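What Do You Call That Color?
Speaker notes, evening talk at the Vostard library, 1st July

Before starting: house lights stay up. Paint chips out on the chairs. Pass round the spare pencils.

OPENING

Hold up the yarn. Don't say anything about it. Ask the front row what color it is, then the back row, then whoever is nearest the door. Write every word on the board, and spell it how they say it.

In Branov I got "teal," "petrol," "duck," "green, obviously," and "my bathroom." I love "my bathroom." That's a perfectly good color word if you've been to the house.

So that's tonight! We all have eyes that work in more or less the same way (I'll come back to the people whose eyes don't, because that part is wonderful), and yet put a ball of yarn in front of a room and you get an argument. I've been collecting those arguments for years and I'm still not tired of it.

Slide: title, with the Kenik logo.

HOW I GOT INTO THIS

Tell the yarn shop story. Keep it short, it always runs long.

I was in Ma, the yarn shop by the station in Branov, trying to match a sleeve. I asked for rust. The woman behind the counter brought me brown. I said no, more orange. She brought me a different brown. We went back and forth, and at last I pulled the sleeve out of my bag and she said, "Oh, you mean fox." And I did! I had been meaning fox my whole life and never had the word.

I went home and asked everybody I knew what they called it. Rust, brick, ginger, burnt orange, fox, terracotta, "the color of that chair." I wrote them on the back of an envelope. The envelope became a notebook, the notebook became Kenik.

WHAT KENIK IS

Slide: the blank card.

A very simple project. You get a card with a patch of color on it and an empty line. You write the word you'd use if you were asking somebody to pass you something that color. That's the whole thing. No list to pick from, no prizes, no wrong answers.

At last count we had 1,532 cards filled in, all from Branov and Vostard. Pause for the Vostard people to cheer. They will want to know who sent in more. Don't tell them yet.

Say clearly: this is a hobby project. The cards were printed on a home printer, people filled them in at kitchen tables under all sorts of bulbs, and I wouldn't hang a theory on any of it. I just think the words are marvelous.

WORDS THAT SPLIT AND WORDS THAT DON'T

Slide: dark blue, light blue.

English says these are both blue. Russian has a separate everyday word for each one, and a Russian speaker may feel about them much as you feel about red and pink. Ask: who here thinks pink is just light red? There's usually one person. Be nice to them, they have a point.

Then go the other way. Plenty of languages have had one word covering both green and blue. Older Welsh could use the same word for grass and sky. Japanese still calls the green traffic light by a word that now mostly means blue. People see the difference perfectly well; the word just has wide shoulders.

If somebody asks whether language changes what you see: there's real research on it, mostly with tiny differences in how fast people sort color patches, and the researchers disagree with one another. Say that and move on. Last time I spent far too long here and had to drop the birds.

THE BIRDS (don't drop the birds)

Slide: robin.

What color is a robin's breast? Everybody says red. Now really look. It's orange! The European robin got its "redbreast" before English had settled on orange as a color word. The fruit came first, and the color was named for it. Before that people got by with red, or yellow, or yellow-red, which is pretty good going.

Red hair, red fox, red squirrel, all from the same drawer. I get a little thrill every time I remember that a color everyone had been looking at forever got its English name from the grocery side of things.

Ask for other colors named for things. They'll give you rose, violet, peach, olive, lavender, salmon. Someone will say turquoise, and then you can do the bit about it meaning "Turkish" in French. Somebody may say "avocado," and you can tell a lot about their first kitchen.

PAINT

Slide: the catalog page.

I asked a paint counter here in Vostard how many names they could mix from. Up to 3,000, counting the discontinued ones. Read out a few, slowly, with a straight face: Quiet Tuesday... no, cut that one, it got nothing in Branov. Read Harbor Biscuit, Second Frost, Polite Gray, Old Rope.

Now get them to pick up their chips. There are 3 on every chair. Ask them to put the chips in order from "most like Old Rope" to "least like Old Rope." Let the noise build. Walk around and listen, this is my favorite part of the evening and it's where the best words come from. I heard "wet cardboard, but happy" at the last one.

Things to bring up when it quiets down:
- A shiny surface and a matte one in the same paint can get different names.
- A small patch and a whole wall hardly ever get the same name.
- Put a gray next to a strong orange and it drifts toward blue. Hold up the gray card against the orange folder and then against the blue one. Gasps, usually.

People who confuse reds and greens often have terrific color vocabularies, because they've been listening closely to everyone else for years. One card came back with "what my sister calls maroon" and I have it pinned over my desk.

NAMING ROUND

Pencils ready. Photos now, with whole objects and light on them, which is much harder than flat patches. They write one word and keep it covered. In the first they name the floor, in the second the wood, in the third the pieces on the glove, as many of them as they like. 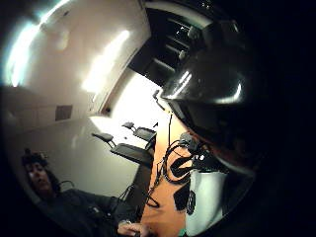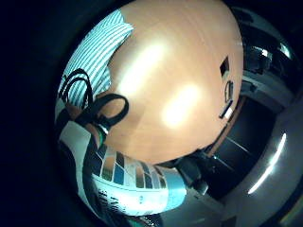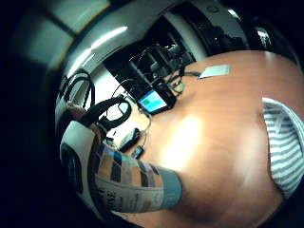
Everyone swaps papers with somebody they didn't come with. Read your neighbor's words out loud. If you got the same word, stand up. Keep the pace going, a bit of chaos is fine.

Then ask who wrote a food. Who wrote a place? Who wrote "sort of"? I have a real soft spot for "sort of." It does so much work, and so does "-ish," which I think is the best suffix we've got. Greenish, bluish, greenish-bluish. A woman in Branov gave me "beige-ishly" and I use it all the time.

WHO WON

Fine, tell them now. Branov sent in more cards, but Vostard gave me more words that turned up only once. Let them enjoy that.

Slide: the once-only list. Read as many as there's time for. Gravy skin. Pond on a good day. Envelope. School sweater. Inside of a mushroom. Almost plum. Take the last one slowly.

WHAT'S NEXT

I've got 500 new cards in the box by the door, with different patches this time, including a yellow that I'm hoping will cause real trouble. Take a few. Take some for your grandparents and for any kids who've just learned their colors, because kids of that age will fight you over purple.

Fill them in by daylight if you can, near a window. Put your town on the back. The library desk will hang on to them through July.

QUESTIONS

Likely ones:
"What's your favorite color?" Fox.
"Is black a color?" For a painter, sure, it comes in a tube. For a physicist, ask a physicist, and then tell me what they said.
"What about gray with an e?" Same color. Possibly slightly rainier.
"Can I keep the chips?" Yes, but leave me Old Rope, I only have the one good set.

Collect pencils. Yarn goes back in the bag.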